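Search this book
Enter a word or page number

Chapter 4
Who Pays for a Wetland?

On a gray Monday in December, a retired teacher named Aarne Juntunen walked into the town library in Marchal with a folder under his arm and a question he had been turning over for most of the fall. The Pranel Marsh, 713 acres of reeds, open water and old willow, was up for sale. Could the people who lived beside it buy it themselves?

We will spend a good part of this chapter with Aarne and his neighbors, so it is worth getting to know them a little. There were 63 of them at first, and most had never raised money for anything bigger than a school trip.
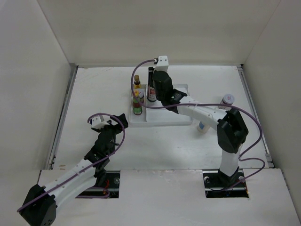
They called their group the Kollo Land Trust, after the creek that feeds the marsh, and they set yearly dues at a level that a young family could manage. By the second spring they had 1,000 members — a fine number for a small town, though dues alone were never going to buy a marsh.

A land trust, as you may remember from Chapter 3, is a private group that protects land by owning it or by holding a conservation easement on it. Money reaches such a group by several roads, and each one comes with its own habits and headaches. Dues are steady but small. Grants can be large, but they often arrive late and must be spent on one particular thing.

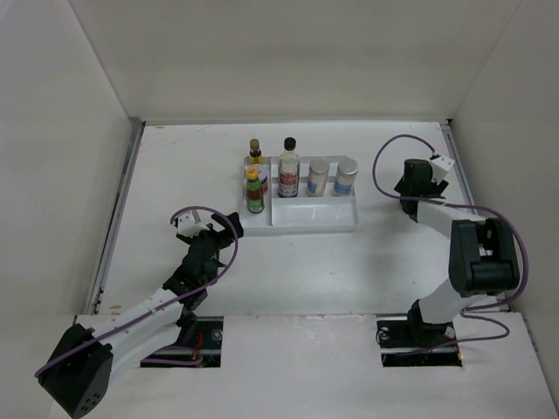
Jacqueline Delaunay, the trust's first bookkeeper, learned this when a grant from the Wusard Fund paid for a boardwalk and left her looking for $3,350 to cover the insurance on it. We will open her ledger in Section 4.1 and follow that first year month by month, so keep a pencil handy.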